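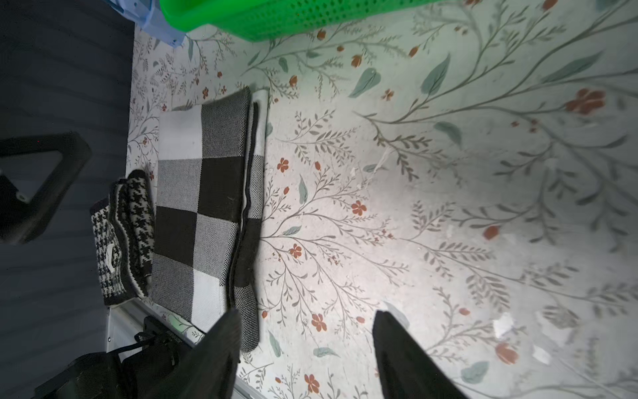
Progress report to the Serrano Fund, January
School hearing checks in Prollbridge and Dravby

1. Work done in this period

We planned to check the hearing of all first-year pupils in the two towns before the winter break. In Prollbridge this is complete. In Dravby two schools are still open, because their consent forms came back late and the nurse could not begin without them. In total 813 children were checked.

The parents of 90 children received a letter which recommends a second check at the clinic. Until now 40 of them have made an appointment. This is lower than we hoped, and Maricruz Quezada has started to call the families in the evening, after 6 p.m., when more of them answer the phone.

2. Changes to the plan

The first letter to parents was too long. We wrote a shorter one and translated it into the languages that the schools asked for. The new letter is in use in Dravby only, so we cannot yet compare the results.

The clinic changed its booking system to Bikuneo in the autumn. For several weeks our referrals arrived without the name of the school, and Alfie Dobson had to add it by hand. The problem is solved for new referrals. The older ones are being corrected.

3. Money

Spending is under the budget for travel and over the budget for printing. We ask for your permission to move the unused travel money to printing and phone costs.

4. Next steps

We will finish the remaining Dravby schools in February and send you the final table of referrals in March. Please tell us if you prefer to receive it by school or by town.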